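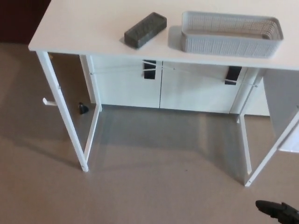

Small Room, Big Desk: the Livness Gallery

The back room at Livness has been a nursery, a place to dry coats and, for one long winter, the home of a rowing machine. In August it became a study. I have put the results on this page for anyone planning something similar, and for those relatives who keep asking what happened to the rowing machine (sold, 34 pounds, buyer collected).

The budget was 516 pounds including paint. We went over it in the usual place, which was the paint.

The desk
White top, white metal frame, no drawers. I was against drawers from the start, having once owned a desk with three of them and never seen the bottom of any. The model is called the Pimari and it came flat, with an instruction sheet that believed in me more than it should have.

The legs
Joined near the floor by a bar on each side, so there is somewhere to put your feet while thinking. I do a lot of thinking in this room — it doesn't show in the work.

The hook
Small, white, on the outside of the front left leg, about halfway down. Good for headphones or a light bag. I walk past on that side, so it is also good for catching a cardigan.

The basket
Light grey plastic mesh, long and shallow, and it lives along the back. Anything left in it by evening has to be dealt with or thrown out. The previous basket was deeper and I found a 2000 road atlas in it.

The dark grey block
It divides visitors into those who see a whiteboard eraser and those who see a sponge. Both parties are sure of themselves. It stays next to the basket and is not to be used on the hob.

The carpet
Beige, and here before us. I had plans to replace it until the quote from Brophy came in at 234 pounds for the fitting alone, at which point I discovered how much I like beige. It hides crumbs of the plainer biscuits. Ginger nuts are another matter.

The walls
Steleder do a white that goes on looking like custard and dries looking like white, with a bad evening in between. Two coats. I would do the corner behind the door again if anyone ever shut the door.

Still to come
A lamp, a chair that doesn't belong in the kitchen, and a decision about the curtains. The printer has asked to be considered for the desk and has been turned down. It is on the landing, where it can be as loud as it likes.

More rooms: Hall — Kitchen — Landing (with printer)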